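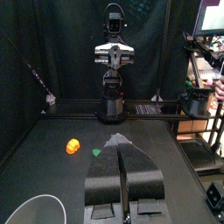
## Findings of the Pultville Office of Small Households, Third Session

The Office was asked in October to settle the matter of the supper set. The set had passed to the town under a will that left 100 articles to "whoever will lay the table properly," and 96 of them had been placed without dispute. Four remained: a tray, a cup, a carrot and a pumpkin small enough for a doll's kitchen.

The districts of Taltis and Barroso each claimed the four. Both submitted statements in writing, and the statement from Taltis ran to 38 pages, with a supplement on the pumpkin. The Office ruled that the articles would be laid out on a dark table in the lower hall, and that each district would be heard while they stood there.

The hearing opened at nine in the morning. The Office recorded that the cup was speckled and stood upright, and that the carrot lay on its side. Neither point was contested. The question before the session was whether a supper existed at all when no one had been called to it.
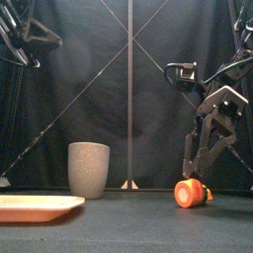

Taltis submitted that a supper began when the cup was set down, and that everything before this was storage. The tray could be brought later, or by someone else. In that district the cup was always set first, including on nights when there was nothing to put in it, and children were taught to be quiet from then on.

The Office asked what was done in such houses about the carrot. The reply was that a carrot was a courtesy. It showed a guest that the household had thought of something to offer, and a guest of any manners left it where it was.

The session paused at noon. The lamps in the lower hall were left burning and the doors were left open — a practice the Office has followed since the flood year — and roughly 100 residents came through to look. Several asked when the meal would be. The clerk on duty was instructed to say that the matter was under review.

At the afternoon sitting the Office noted for the record the position of the pink tray and the gray cup, and the distance between the carrot and its orange neighbor.
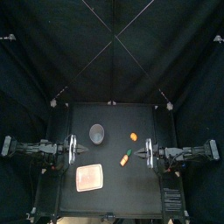

Barroso held that the distance was the whole of its case. Things set apart in that way were waiting for hands, and a table that was waiting had already been laid.

The Office withdrew at four. Its finding is that the will has been satisfied and that the four articles belong to the table. Claims 1 and 2 are dismissed. The district of Grernerel, which made no claim, has been asked to bring chairs.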